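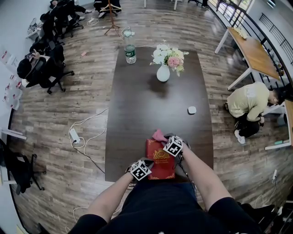 Red box and the pink cloth, long table

tlapale_oi
Dry cloth or damp for a red box? The emblem and lettering are gold and I don't want to rub them off.

Luvetti50
Dry. Damp lifts gold print.

grurk_3
Disagree. Barely damp is fine on the plain red parts, I've done 10 boxes that way. Stay off the emblem.

Luvetti50
Depends on the coating. I ruined one in August.

tlapale_oi
Going dry then. Should I move the flowers first?

grurk_3
I would. Vases drip.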